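Notes from our October get-together, the one after the Tramenar open day. I'm on minutes again, so blame me for the spelling.

We started at 7:15 with last month's notes, which went through without changes, and then got straight to what everybody came for – the delivery robot demonstration! I'd gone along for us with Nosipho Ndlovu, and between us we had two pages of scribbles and far too many free pens.

Tramenar does all its early route testing in simulation, and they sat us down at a big screen for it. The first run was a sidewalk squeezed between a dumpster and a long dark wall, with trees at the far end.

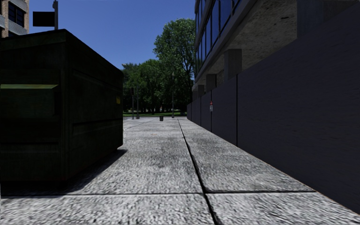
I asked how many practice runs a route gets before a real machine goes out on it, and the answer was 2,570 for the one we saw (I made them repeat it). Their guide said shadows give the software more trouble than curbs do, which surprised me. We also got a turn at the controls, and I'm sorry to report that I drove into the wall. Twice.

After coffee they moved us on to a stretch beside a road, with a pole and a mailbox along the way, and talked about how much room the robot should leave for people coming the other direction. The rule they're trying is 40 inches. I thought that sounded fine on a clear day with no one about, but I'd like to hear it from somebody pushing a stroller.
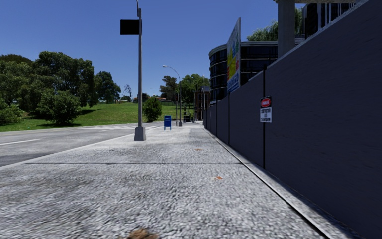

Myrtle Lyons wanted to know what happens when two wheelchairs meet and the robot is in between, and said she wouldn't support any trial on our streets until Tramenar had shown us that very case. Nosipho said they'd promised to add it to the next demonstration. Myrtle asked for that in writing. Agreed, and I'll email them.

We talked for a while about Lindgren, who run the other trial, and whether to ask for a visit there too. Most of us were keen – 21 seats on the bus, first come, first served.

Still open: who pays for parking. Nosipho will find out.

Wrapped up at 8:40. Next month's snacks are on me.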